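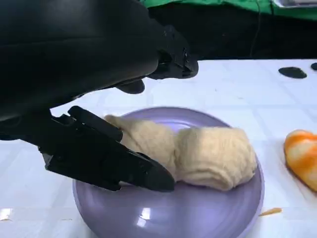

Trying the no-knead, no-rise, no-anything dough everybody keeps sending me. Fakar flatbread mix, one bag, add water, shape, cook. The bag says 11 minutes start to finish. I have my doubts and I'm going to write them all down.

First doubt: the bag is 492 grams. Who picked that number? Every recipe on the Fakar site tells you to use half a bag or a third of a bag. So now I'm dividing 492 by three on the back of an envelope before I've even found a bowl. (It's 164. You're welcome.)

The directions say "add warm water until the dough feels right." If I knew what right felt like I wouldn't be buying dough in a bag.

I went with the half bag and added water a spoonful at a time. Dry, dry, dry, dry, glue. There was one spoonful between crumbs and wallpaper paste and I never found out which one it was.

Flour fixed it. My own flour, from my own cupboard, so I'd like that noted next time someone says the mix is "all you need."

Shaping. The bag wants you to make one long piece, pinch it in the middle, then twist it apart into two equal balls. Supposedly this is how you get even portions without a scale. I own a scale. It's right there. I did the pinch anyway, for science.

The pinch is fine, I guess. You get a peanut. You stare at the peanut and decide whether one end is bigger. One end is always bigger. Then you move a bit of dough from one side to the other and now the other end is bigger.

Put them on the scale after I pulled them apart: 6 grams of difference. Okay. That's better than I expected and I'm a little annoyed about it.

Also tried the advice about shaping on a plate instead of the counter, because "the dough won't stick to a glossy plate." It sticks less. It does not "won't stick." Those are different claims and somebody at Fakar should learn which one they're making.

Real advantage of the plate, which the bag never mentions: you can turn the plate instead of walking around the table. And it goes straight in the sink. I'll keep doing that part.

To the person who replied that I should be using the Piltell mat: I had the Piltell mat. It smelled like a new shower curtain for three weeks and then it curled up at the corners. The circles printed on it were handy for pie crust. I don't make pie crust.

Resting time. The bag says none. The Fakar site says "a short rest is optional but helps." The recipe card inside the bag says 14 minutes under a towel. Three sources, one company. 14 minutes is also longer than the whole 11 they promise on the front, so I don't know what to tell you.

I did one ball with the rest and one without. Same pan, same heat, one right after the other.

Without the rest: it shrank back every time I rolled it. I'd get it out to the size of a saucer, look away, and it was a cookie again. Cooked up thick, chewy in the middle, kind of pale.

With the rest: rolled out like it had given up. Thinner, some bubbles, a few brown spots. Looked like the bag for once.

So the optional part is the part that matters. Put it on the front of the bag. Make the number bigger. People can handle it.

Taste: bread. It tastes like plain bread with a little too much salt. The review on Nellinberg called it "nutty and deep with a bakery finish." I ate two of them and found no nuts, no depth, and I don't know what a bakery finish is.

Somebody asked about the Milošević mix, the one in the green box. Had it last winter. More work, better bread, and the directions give you an amount of water like a normal recipe. It also costs more and my store only has it when it feels like it.

Would I buy Fakar again? I've still got half a bag, so the question can wait. Probably on a Monday, when there's soup and no bread and I'm not in the mood to be picky.

Edit because three of you asked: no, I don't oil the plate. I tried it with the second ball and it just slid around.

Another edit: total time from opening the bag to eating was 49 minutes. I did have to look for the rolling pin.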